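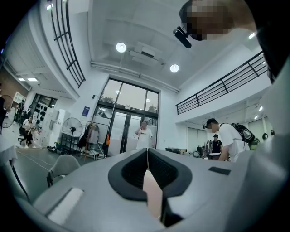 The visit to Tavora was supposed to answer one question for our newsletter: can a machine do an hour of ordinary housework yet, or an hour of the kind of work our members do on a shop floor? I went up to Tustside on 2026-10-08 with Khurram Malik, who runs the packing side at Azimi and has been pitched robots by three different salesmen this year. The work goes on in one big bright hall with white walls, a mezzanine railing on either side and glass doors at the back. There is a clothing rack against the back wall and a standing fan next to it, and people work at tables in T-shirts. I had expected safety cages.

Dalva Fagundes met us and gave a short talk before we went in. Tavora does not sell a household robot. It collects examples of people doing chores with grippers held in their own hands, and it uses those examples to train arms that do the same chores later. The target for the current round is 3000 usable examples. On the day we came they had 2598. An example is thrown out if the object slips out of view or if the person stops to think for too long.

Khurram asked why they didn't just program the arm. Dalva said that works fine when the part arrives in the same spot every time, and he agreed, as that is how the one arm at Azimi works. A kitchen table is different. The cup is never where it was yesterday.

We each had a turn with the grippers. They are heavier than they look and my wrists were tired in a few minutes. Picking up a box is easy. Turning it around without knocking over what is next to it is hard, and you find yourself wanting a third hand.
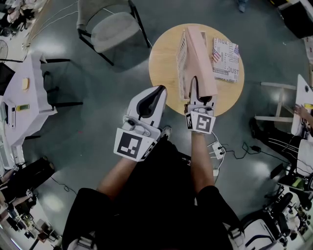 The light cardboard things were the worst for me. Squeeze a little too much and the side bends, squeeze too little and it slides. Amirhossein Moradi, who checks the recordings, said new people nearly always squeeze too much, and that the trained arm picks up the habit if too many of those get through.

After lunch we saw the arm itself try a tidying job in a side room. It had to put nine items from a table into a bin. It put away six with no help. It dropped a sponge, went back for it and got it on the second try, so call that seven. It never managed the last two, a flat magazine and a charging cable. It took long enough that Khurram went to get coffee and came back. The staff did not seem embarrassed by this, and Usa Thammasiri told us that in the spring it could not do the magazine, the cable or the sponge.

She also gave us the list of what they think is close. Clearing a table of solid objects is close. So is moving boxes from a cart to a shelf, if the boxes are all one size. Folding laundry works on towels and fails on shirts. Anything with cables, bags or wet dishes is a long way off, and she would not put a year on it.

For shop-floor work Khurram's view was that he could use the box moving now if it ran at half the speed of a person, and it does not. He would not put it near his mixed orders. He did take Dalva's card.

Karim Saliba is organizing the next trip, to the Buvudholm warehouse, later in October. There are nine places. Bring closed shoes, and eat first, as the cafeteria there shuts early.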